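Oliwia Wróbel
29/07/2025

Thread on the gripper comparison. Two weeks of swapping fingers, one task: blanket on a low mattress, grab an edge, pull it flat, fold it once. Numbers first, complaints after.

1/
Candidates: the Nerkari parallel gripper (two fingers, 40 mm pads, rigid) and the Zulola (same layout, compliant pads, slightly wider stroke). Same arms, same wrist mount, same controller, same operator for both. Siham Qudah ran every session so that operator skill drops out of the comparison, or mostly does.

2/
200 attempts in total, split evenly. An attempt counts as good if the edge is held from first contact until the fold is released. Regrasps count as failures even when the fold ends up fine. Aslı Akbulut thinks this is too strict. It's the rule we wrote down before we started, so it stays.

3/
Nerkari failed 40 times. Zulola failed 14. I expected a gap but a smaller one.

4/
Where Nerkari loses: the pinch itself. Rigid pads close on a single layer of thin fabric and the contact is a line instead of a patch. Pull at any angle off the finger axis and the cloth walks out. More force helps a little, then the motor current limit trips and you get nothing.

5/
Where Zulola loses: it picks up too much. With quilted fabric under the blanket the soft pads grab both layers. Most of its 14 were this. You only find out when the arm starts to pull and the load reading climbs.

6/
Approach angle matters more than I had allowed for. Coming straight down, both grippers are poor. Tilted toward the edge of the mattress, lower finger going in first, both improve. I didn't log angle as a separate variable in the first week, which was a mistake. It's in the log now.

7/
Wrist cameras. We tried the Sezer module first and then the Bustar. The Sezer has the better image by a wide margin - less noise, better color. The Bustar has lower latency and focuses closer. For this task the Bustar wins, as the last few centimeters before contact are where you need the picture and the Sezer is soft there.

8/
Neither wrist view is much use once the fingers are in the cloth. At that point Siham works from the head camera. Policy training will get all three streams and we'll see which one it leans on.

9/
Controller. Stock position control with a stiff gain set is fine in free space and bad in contact. Pressing into a mattress with stiff gains gives you a slow oscillation you can hear. Dropped the gains on the last 2 joints and it went away, at the cost of some sag when the arm is fully extended. I'll take the sag.

10/
Cable routing is still the weak point. Long loops give you free wrist rotation and also something to snag. Short loops pull on the connector. Current setup, both arms reaching toward the mattress edge:

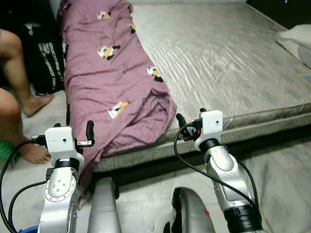

11/ Setup notes for anyone repeating this
Mattress goes directly on the floor, otherwise the reach is wrong for a base at this height. Tile floor means the mattress creeps when you pull, so check its position between attempts or your start poses drift. Crumple the blanket by hand every time. If you let the robot's last attempt be the next start state, the difficulty wanders and the comparison is worthless.

12/
A printed blanket is easier to track in the recordings than a plain one. We have a plain gray one for August and I expect everything to get worse.

13/
Ayten Keskin asked whether the Zulola pads hold up. Some wear at the tips, no tearing so far. I haven't measured it, so treat that as an impression.

14/
Solange Lebrun asked about mixing them, one of each. Tried it for an afternoon. The asymmetry confused the operator more than it helped the grasp, and I dropped it before collecting enough to report.

15/
Next: Zulola on both arms, Bustar cameras, approach angle logged properly, plain blanket. Raw attempt log goes up when I've cleaned the timestamps, which are off by one session in the second week.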